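5.3 Tracking loss near cables

Of the 1868 demonstrations recorded with the Fuvow hand-held grippers at the Felcombe site, 423 were rejected. Most rejections came from pose tracking that drifted once a black cable took up much of the wrist view. The tracker picked features on the cable loops and treated them as fixed. 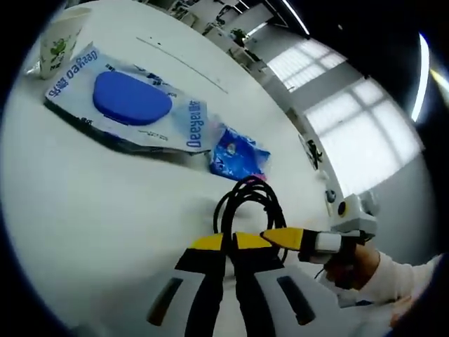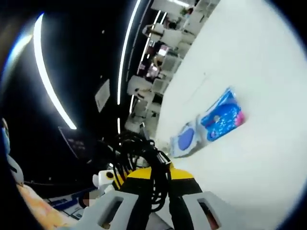

Figure 7. Wrist views with coiled black cable close to the gripper fingers.

The fault was hard to catch during recording, as the status light stayed green. We found it in August, when a policy trained on the full set closed the fingers short of the target and struck the table. The arm's force limit stopped the motion. We then masked the lower part of each view before tracking and repeated 200 of the rejected tasks.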